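Teleoperated hand misses the small selector switch

Rüdiger Ostermann
I record demonstrations by remote control for our cabinet task. After 43 recordings, my finger still often slides past the lever on the left door.

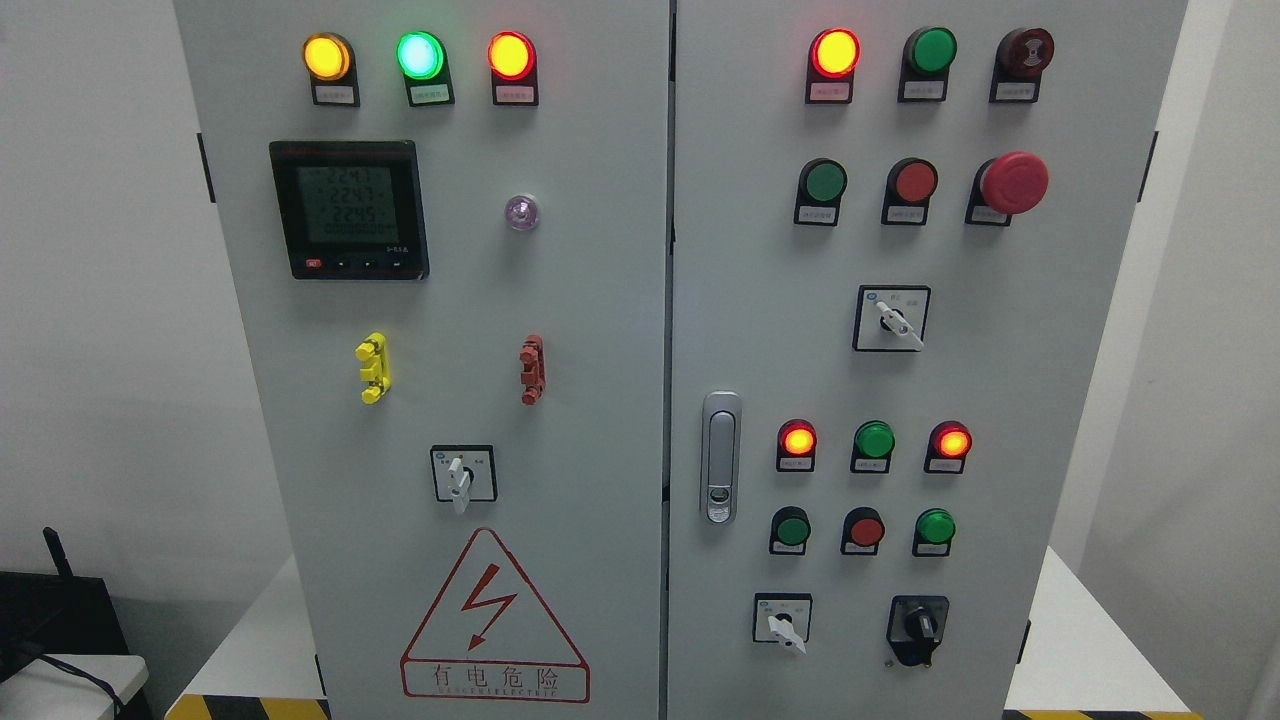
Left door: white lever pointing down.

Should I move slower?

Bernd Wegener
Slower is good. Also bring the hand from below, with the index finger leading.
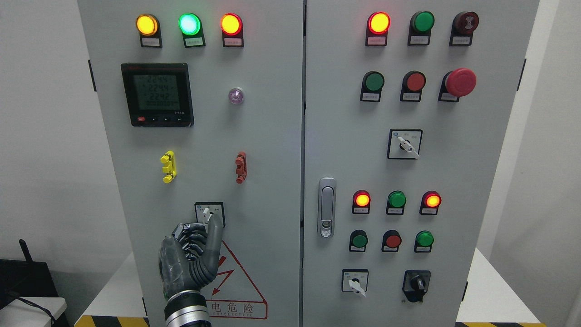 Index finger close to the lever, which points up.

Pause there before you push, and delete the bad tries.

Anneliese Lindemann
I had the same problem. More practice.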